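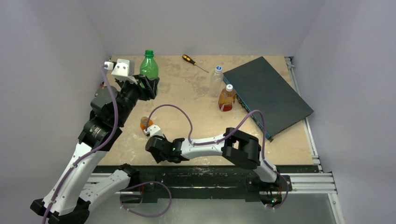

Bottles and a screwdriver on the bench, green one at the back

Sorting out a bench full of bottles
Posted by Vesela Mujić

Hi all! I've been clearing our work area in Selville since May, and bottles are my weakness. There's a clear water bottle, a green one, a little orange one that's always on its side, and an amber-brown one with a red label. Then the screwdriver lives in among them – which drives me up the wall. Do you sort by size, or by what's inside?

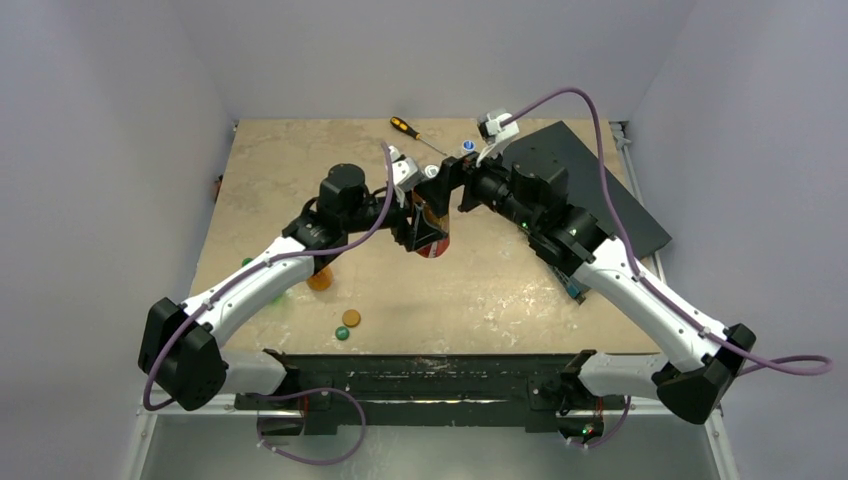
The container with amber-brown sides and a red end

Dénes Katona
By what's inside, every time. I had 35 bottles in my shed and sorted them by height, and it looked lovely for one evening, but I could never find the glue! Drinking water goes on a shelf of its own, well away from anything you wouldn't want to swallow. If a label is peeling, write the name on tape and stick it on the side before you forget. Hang the screwdriver on the wall – one nail will do.

Nhung Hồ
A shallow tray for the small ones so they stop rolling. Mine came from a yard sale.

Gorazd Perić
just get a bigger shelf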